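Progress report to the Drilton small projects fund
Hand-held gripper pair, home and shared workshop build
Period covered: January to April

1. Where the project stands

The grant pays for two matching hand-held grippers that a person can carry into an ordinary kitchen and use for small chores. The jaw motion and the view from the tool are recorded as the person works. The recordings will later be used to teach a bench-mounted arm the same chores. This report covers the second stage, in which both grippers were to be assembled and tried out on real kitchen jobs.

Both are assembled. Both have been used at the counter at home. The software that lines up the two recordings is behind, and I explain that in section 4.

2. Build work

The plates and arms were made in the Naritgate shared workshop, where I have bench space two evenings a week. The first set of arms flexed too much at the root of the fingers. When the jaws closed on anything firm, the tips toed out and the grip was lost. I redrew the arms with deeper triangular openings and thicker edges between them, and the second set holds its line well enough for this kind of work.

I had planned to use glued joints on the side plates to save weight. I dropped that in February after having to break one open to reach a pinched wire. Everything is now screwed together. It takes longer to put together but I can have a gripper apart and back in one sitting.

The finger pads went through more versions than any other part. Smooth pads slid off damp food. A coarse ridge gripped well but tore soft items, and it was hard to clean. The current pads are blue with a finer ridge, and they come off for washing. I have cut enough spares to get through the next stage.

The handle is still the first version. It is usable, but my hand gets tired after about half an hour and I have started to shift my grip, and that shows up in the recordings as a wobble. A new handle is on the list for the next period.

3. Trials in the kitchen

I chose clean-up chores for the first trials because they use light, awkward objects and nothing is lost if one gets dropped. The list was fruit peel, bottle caps, tea bags, paper scraps and a dish sponge. Each trial is one pick and one release, done by hand with the gripper.

The target for this period was 400 recorded trials. I have 278 that are complete and usable. A further 40 had to be thrown out, nearly all of them from one evening when the clock on the second gripper had not been set.

Peel has been the most useful object so far. It bends, it folds back on itself, and it never sits the same way twice. The jaws do better when they close only part of the way and let the peel rest between the pads. Closing hard makes it spring out sideways. 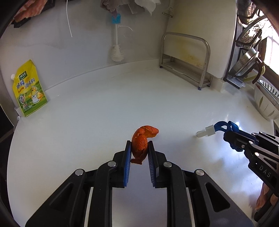 I have changed the instructions for the trials to match. The person using the gripper is now asked to stop closing as soon as the object moves with the tool, and to keep that opening until the release. Before this change the jaw readings for soft objects were all over the place. They are much more even now, though I do not yet have enough of them to say by how much.

Working on a real counter has slowed things down compared with the bench. A glossy surface throws back a lot of light in the afternoon, and the tracking drifts when that happens. I now record after 6 p.m. with the ceiling light on. This is a workaround and I would like to fix it properly, probably by changing the exposure settings.

4. Problems and delays

Software. The two recordings are joined by a script I based on the Pálfi timing method. It works on short trials. On anything longer than a few minutes the two sides slip apart, and I have to line them up by hand. I lost most of March to this. I have a fix that works on test data but have not yet run it on the full set.

Cables. The connectors are small and they pull loose if the cable is left without slack. I added slack, and now the loops catch on things. A clip on the side plate should solve both problems. I have drawn one but not made it.

Parts. The motors for the bench arm were ordered through Curnevis in January and came five weeks late. This has not held up the grippers, but it pushes the start of the arm work into the next period.

5. Spending

Roughly 80 percent of the materials budget has been used. The extra went on the second set of arms and on pad material. The workshop fees are as planned. I am not asking for more money, but I would like permission to move the unspent travel line into materials - the visit it was meant for is no longer needed.

6. Next period

Finish the remaining trials, starting with the sponge, where I have the fewest.
Run the timing fix on all recordings made so far and recheck the joins.
Make and fit the cable clips.
Build the new handle and compare it with the old one over a full session.
Mount the arm at the Naritgate bench and get it moving under its own control.

The arm is the item most likely to slip. If the motors need rework I will write before the next report is due.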